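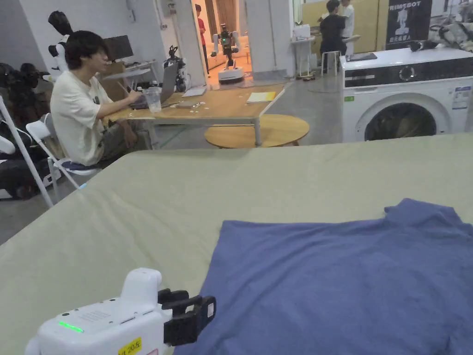 Lemlow hand grippers: a term with the Dollisow robotics club

I promised the parents at Dollisow I'd write this up before June, so here goes, and do put the kettle on because I do ramble. We bought a pair of Lemlow grippers for the club's laundry project, at £399 the pair, which was most of our year's money gone in one click!

The idea is simple enough. You hold one in each hand, fold a T-shirt with them, and the recordings go towards teaching a robot arm to do the same job. Our students set themselves a target of 1000 folds (their number, I'd have settled for far fewer) and they've been chipping away at it every Tuesday since the start of term.

What I like: they're light enough for our smaller members, the jaws are nice and chunky, and the little green light on top is easy to spot while you're busy with a sleeve. The pads inside the jaws hold a cotton T-shirt well. Setting up took us 10 minutes, most of it spent hunting for an extension lead.

What I like less: thin fabric. If the shirt is lying really flat you end up chasing the hem round the table, and one or two of the younger ones got quite cross with it. Putting a cloth down helped a lot — ours is a pale green one, and it gives the jaws a bit of softness to push into. I'd also have loved a proper carrying case for that price. The instructions are thin too, and the page on swapping the pads is best ignored altogether.

Would I buy them again? Yes, I think I would, though for a beginners' group I'd start with the Damgaard ones, which are slower and a good deal more forgiving. Four stars from us.

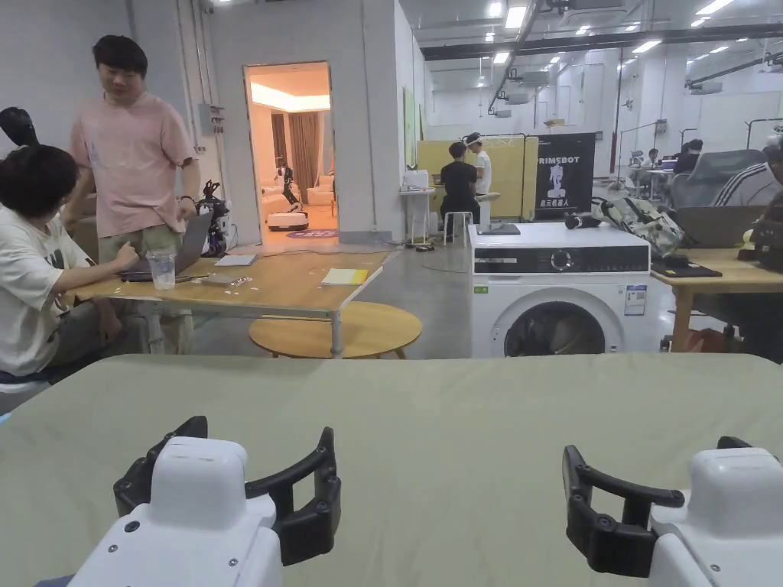
Reshma Le Roux: Lovely to read this, thank you! We've had the same pair at Makstead for six months and I agree about thin fabric. Pinch the shoulder seam first and leave the hem till last, it made such a difference to ours. Did you ever get them to manage socks?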